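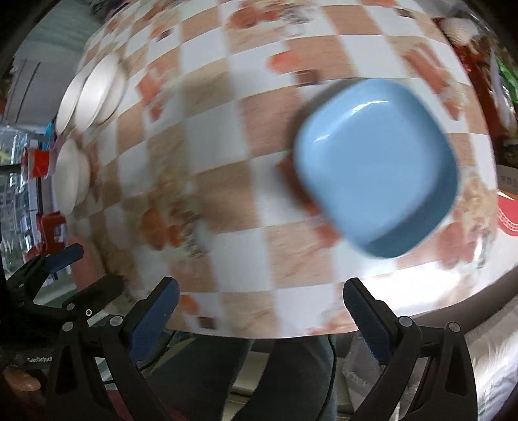
Checked cloth, blue dish.

Second-hand phone check: my list, filled in for the Orska

I've bought enough used phones by now to have a proper list, and a few of you asked to see it with my scribbles left in. So I've copied it out from the Orska I picked up in April, £269 from a little resale shop in Codthorpe. It takes me 30 minutes if I don't get distracted (I always get distracted). Battery and charging bits come first as those are the ones that can hurt you.

BATTERY AND BODY

Phone sits flat on its back, no rocking
OK. Do it with the case off! A swollen battery pushes the back out and you can feel the phone wobble when you press a corner. If it does, stop there, don't charge it, and don't try to squash it flat.

No gap between screen and edge
OK, but I went round twice. There's a hairline near the volume buttons that worried me until I found the same line on the display model in the shop.

No sweet or solvent smell at the charging port
OK. Smells of somebody's coat pocket.

Battery health reading
82 per cent. Lower than the listing promised, and I said so, and they threw in a case. I'll live with it for a year and then have the battery swapped at the repair place in Hisavham. I won't do it myself, I've seen what a bent one looks like.

CHARGING

Port clean and straight
Needed attention. Loads of fluff. Phone off, wooden cocktail stick, gentle. Never a pin.

Charger has proper markings and an intact case
FAIL. The one in the box had no maker's name on it and the pins were loose. Straight to the electrical recycling. I'm using my Hinrichs plug, which I bought new and trust.

Cable has no splits or bare wire
FAIL. Split just below the connector, the usual spot. Went the same way as the plug.

Temperature on first charge
OK. I stay in the room for the whole first charge, phone on a hard surface and well away from the bed or sofa. Got a bit warm by the camera, nothing I couldn't hold. If it's too hot to keep in your hand, unplug at the wall and let it cool down somewhere it can't set fire to anything.

SCREEN AND GLASS

No loose chips
OK. Run a bit of kitchen roll along the edges, it snags where your thumb would.

Touch works all over
OK apart from a slow patch at the top left. Took the screen protector off and the slow patch went with it, so that was £0 well spent.

LOCKS AND DATA

Previous owner signed out
OK at the second go. The shop had reset it but the old account was still attached, and it asked for a password that neither of us had. They rang the seller while I stood there. Please check this before you pay, even if there's a queue behind you.

Not reported lost or stolen
OK. Dial *#06#, write the number down, make sure it matches the one on the receipt, then run it through a checker.

Security updates still coming
OK, with 2 years to go. This matters more to me than the camera, especially with my banking on it.

Factory reset done by me
OK. Yes, even though the shop did one.

RESULT

Pass, with charger and cable replaced. Battery to be looked at again next April.

COMMENTS

Would you still buy if the battery was under 80? I'm looking at the same model and it's 78.

Reply from me: I would if they knocked off the price of a new battery. Get the quote first, then haggle.

Mine rocks on the table but only because of the camera bump. Nearly had a fit!

Reply from me: Ha, fair point. Turn it over and lay it face down on a cloth, then look along the edge. I'll add that to the list.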